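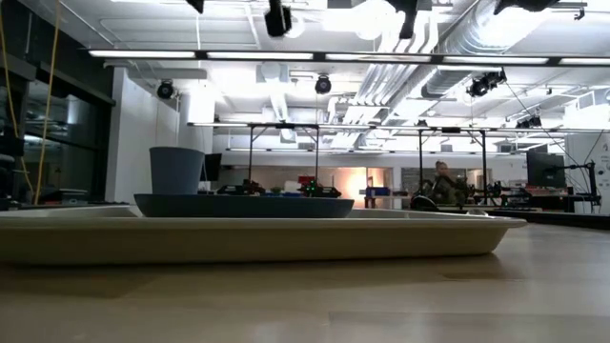
Table setters wanted, Trurham. We need 20 people who can lay a tray the way they do at home and put up with being asked to do it again. Sessions last around two hours, and the crockery is nothing grand: a blue-gray cup, a shallow slate-blue bowl, a cream tray with raised edges. Stack the cup on the bowl if that's your habit. We have seen worse, mostly from Rilley, our sister office.

No experience needed, though opinions about saucers are hard to avoid. Pay is $20 a session, plus coffee in a mug you don't have to arrange. Apply by 28 Oct 2020 at the Prernbridge desk, Room 309.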